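Notebook Index Previous entry Next entry Search

2023-05-17
Posted by the finishing bench, Umham workshop

Second round on the Vavard hardwax oil. The supplier sheet claims full cure in 7 days and "no visible patching on dark substrates." I copied that sentence out by hand so I can look at it again in September. 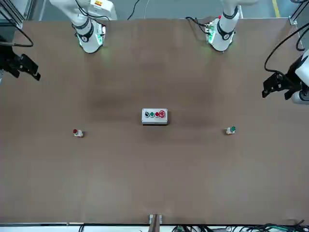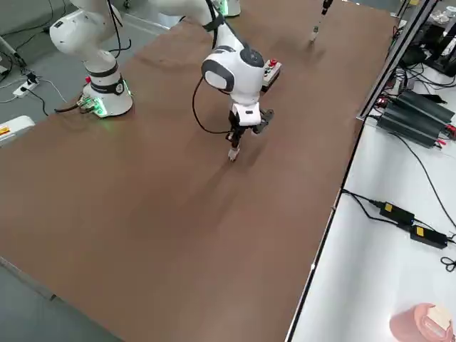

Started by going back over the test boards from the first round, all brown stained, all wiped with the same cotton. The Vavard board looks fine from straight above and much worse from low down with the window behind it. I now think most of what we call an even finish is a matter of where the lamp is. The brown tabletop is a fair reminder: in one view there are darker smudged patches across the upper middle, and in the other what I notice is soft gray shadow and a faint sheen near the top from the overhead light. I wouldn't want to grade a finish from either one. So from now on every board gets looked at under the raking lamp as well, and the overhead grade goes in a separate column.

Set up 8 boards today. Four got Vavard, four got the Van Leeuwen oil we have been using all along. Same stain batch, sanded to the same grit, edges taped. One thin coat each, wiped back after the time on the can. The Vavard can gives a shorter time than the supplier sheet does, which doesn't inspire confidence. I went with the can.

Notes while wiping:
Vavard drags more. Could be the cloth. Changed cloths, still drags.
Van Leeuwen smells stronger but levels better on end grain.
Board 4 (Vavard) has a lap mark near one corner. My fault, I stopped to answer the door.

Water rings next. The Clekau write-up everybody forwards says their boards survived a wet glass overnight. It doesn't say how long the oil had cured, what wood it was, or whether they wiped the board before looking. I can't find a control board anywhere in it. Until I see one I'm treating it as advertising.

My version: wet glass, bare control board alongside, checked in the morning before anybody wipes anything. Half the boards at the 7 days the sheet promises, the rest left longer. If the early ones ring and the late ones don't, the cure time is wrong and the oil may still be usable.

Cost, for whoever asks: Vavard is supposed to save us up to 50 percent on oil. That figure assumes one coat. I have yet to see a stained board that was happy with one coat – ours always get two, and the saving mostly goes away.

Still to do: label the backs of the boards (pencil, the marker bled last time), find the good raking lamp, ask Vavard which cure time they stand behind.

Contact the workshop | © Umham | Back to top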